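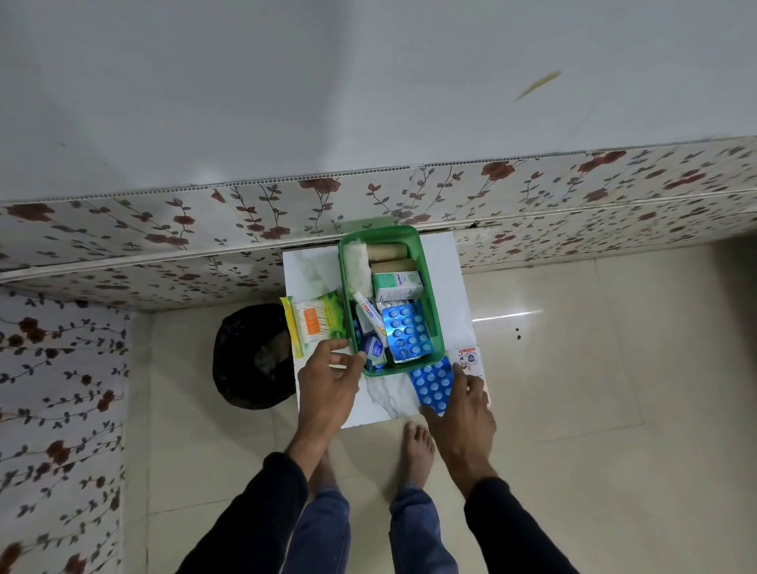 Bandages and tablets in a green basket on a low stool.

How to make parsnip crisps in the oven

Use firm parsnips with no soft patches. Two large ones fill 2 baking trays. Older roots have a woody core, and slices taken from it brown before the rest is dry, so stop slicing when the core gets wide.

Set the oven to 140C, or 120C with the fan on. Line both trays with baking paper.

Scrub the parsnips and trim the ends. Peeling is optional. Cut lengthways with a mandoline set to 2 mm, using the guard throughout. A vegetable peeler gives thinner strips, which need 5 minutes less.

Put the slices in a bowl of cold water for ten minutes, drain, and dry them between clean tea towels. Press firmly. Damp slices steam and go leathery.

Toss with one tablespoon of rapeseed oil. Every slice should look shiny, with no oil left in the bowl. Lay them out in a single layer, edges not touching.

Bake for 36 minutes in total. Turn the slices and swap the trays at the halfway point. Check often in the last few minutes and lift out any that have coloured early - the narrow ends usually go first.

Move to a wire rack and salt at once. They crisp as they cool.

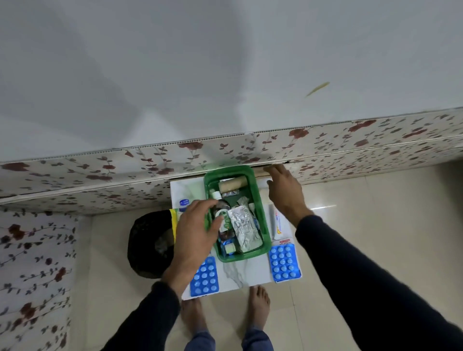
Murray Tawhiri writes that his stayed soft in the middle at 2 mm, even after the full time, and that he got a better result by switching the oven off and leaving the trays inside for a quarter of an hour with the door ajar. That works for slices that are pale but bendy. If they are already golden, take them out.

Storage: an airtight tin, lined with kitchen paper, for up to two days. Soft crisps can go back in at 140C for 5 minutes.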